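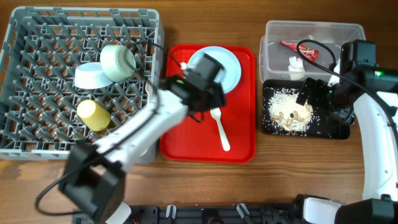
Hand washing vs. the machine for old stoneware?

Started by dretgate_dee, 15 replies

dretgate_dee
OK pottery people, I need opinions! I just brought home a stack of Riquelme bowls from an estate sale (cereal size, the speckled oatmeal glaze, I'm over the moon) and my partner wants to put them straight in the dishwasher. No backstamp on two of them. The rest say "oven to table" and nothing else. Would you risk it?

mugshelf515
Congratulations!! Oatmeal is the best Riquelme glaze and I will fight anyone on this. Mine have gone through the machine for years, bottom shelf, normal cycle, and they still look great. I say use them. Plates are for eating off.

Plirkance
Gonna disagree with mugshelf. The glaze on the early ones is softer than it looks. I had a serving dish go cloudy, and once that happens you can't polish it back. Warm water, a soft sponge, plain dish soap. It takes two minutes and I kind of love doing it with the radio on.

mugshelf515
Cloudy from the machine, or cloudy from hard water? I get a film on my glasses too and a vinegar soak takes it right off.

Plirkance
Tried vinegar. It was etched, you could feel it with a fingernail.

Everaldo Seixas
I make pots for a living so let me jump in. You're both right, depends on the clay! If the body is fully vitrified it hardly takes in any water and the machine won't bother it much. If it isn't, water gets in through the foot ring, and over time you get crazing or a bowl that comes out of the microwave screaming hot.

Easy test: dry the bowl overnight, weigh it on a kitchen scale in grams, soak it for a day, towel it off, weigh it again. Subtract, divide by the dry weight, multiply by 100 and you have your absorption percentage. Under 2 and I'd relax. Do the unmarked ones first.

dretgate_dee
Everaldo this is fantastic, thank you! Scale is coming out tonight.

lullis_kitchen
Please do NOT stack them wet whatever you decide. I lost a gorgeous bowl that way, the unglazed foot scratched the one underneath. Also tip them when you drain them so the foot ring doesn't hold a puddle.

bakerpat
Does anyone else just put a square of felt between each one? Works on my Lullis plates and they stack so nice.

lullis_kitchen
Felt holds damp. Paper towel, or nothing and a shorter stack.

bakerpat
Never had a problem with felt in all these years but OK, you do you :)

dretgate_dee
RESULTS! The marked ones all came in under 2. The two with no stamp were way higher, one of them hit 15, which seems bonkers?

Everaldo Seixas
Ha! No, that's believable. That's earthenware, so my guess is those two aren't Riquelme. Still lovely, I'm sure. Hand wash them, dry them well, keep them out of the microwave.

Plirkance
So hand washing wins.

mugshelf515
For two bowls! The rest are going in the machine, right Dee? RIGHT?

dretgate_dee
Partner gets the dishwasher for the marked ones, I get the two mystery bowls and the radio. Now, if anybody knows a speckled oatmeal glaze with a thumb-sized dip in the rim, please tell me. I'll put photos of the feet in the ID section after dinner.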